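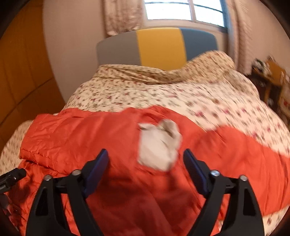

The Hislow hand-held gripper over a quilted blanket, July 2019.

Lizelle Magagula has rented out the Hislow to 319 households and has stopped expecting gratitude. "People ring up and ask when it starts doing the housework," she says. "It's two plastic fingers and a camera. You do the housework. It watches."

The kit costs 800 a month, training included, and customers send their recordings to her firm, Stellilgate, which checks them and passes them on to people building robots. Bedrooms are her least favourite. "Cloth is a nightmare – it never lies the same way twice. Give me a mug."

And the ribbed pads? She sighs. "They wear. We post spares. Someone in Pretorius Street has had four sets, and I'd love to know what he's picking up."

A lighter version is due in August. Will it be cheaper? "It'll be lighter," she says.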